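Barta open day, September 9, 2022

Got there late, parking was a mess, missed the welcome talk. Coffee fine. Sibusiso Baloyi from Vellness was showing people round the ground floor so I tagged on to his group. First stop the Elley, their towel folder. 700 towels in the August trial he said, hand towels only. Bath sheets "next year". Hmm.

Asked about dishes. Long pause – no dishes.

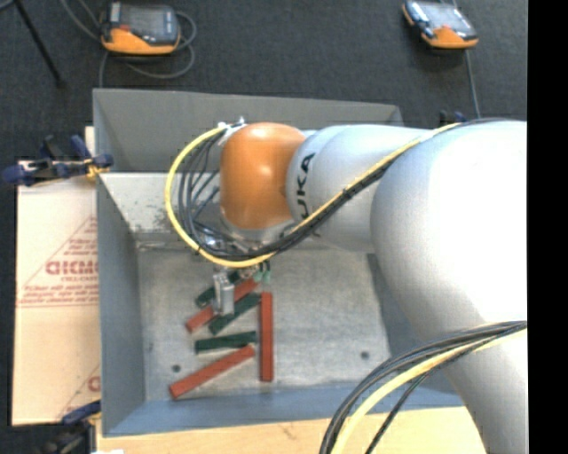
Bin picking is what I came for, our shop pays two people to sort parts out of tubs all day and I want to know when a machine can take some of that. Not yet is my feeling. Red and green blocks lying across each other on a scuffed gray floor, fine, but our tubs are oily brackets hooked together, 2,256 part numbers. And you'd need somebody to mind it. Cables looping all round the wrist, bin held with clamps – I can't see that lasting a week next to our press.

Brollard had a stand upstairs, shelf stocking. Quoted me 5 months delivery and wouldnt give a price. Took the leaflet.

Lunch was sandwiches. Left at two, traffic awful agian. Will ring Sibusiso about sending him a tub of our brackets.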